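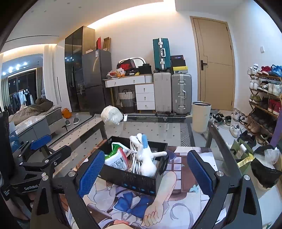
From: Cormac Coughlan
Subject: Re: [desk-tidy] what do you all do with boxes?

Hi all,

I'm with you on this one! I kept every box for years (phones, routers, a Nodix lamp I gave away ages ago) and in February I finally hauled the whole pile out of the closet.

> On the list, Nic Aodha wrote:
> Does anyone have a system for the little stuff? I've got
> cables in one drawer, manuals in another, and figures and
> trinkets all over the desk. I bought 12 bins from Domex
> and they're all too big.

Yep, same bins, same problem. What I do now is use the sturdy black boxes as the bins. One open box on the coffee table while I sort: packets on one side, cable looped up and stood on end next to them, and whatever small toy thing is homeless goes on top so it doesn't get squashed. If an arm or leg sticks out over the side, fine, I just don't put the lid on.

I also leave a big illustrated mat under the box while I'm at it. Glass tops scratch if you look at them wrong, and mine cost me $605, so no thanks. My drink goes way at the other end.

Then the full boxes go in the desk drawers. The shallow ones are only good for pens and paper, sadly. I'm down to 14 boxes and would love to lose a few more.

Anyone want a Skurkska cable organizer, barely used? Yours for the postage.

Cormac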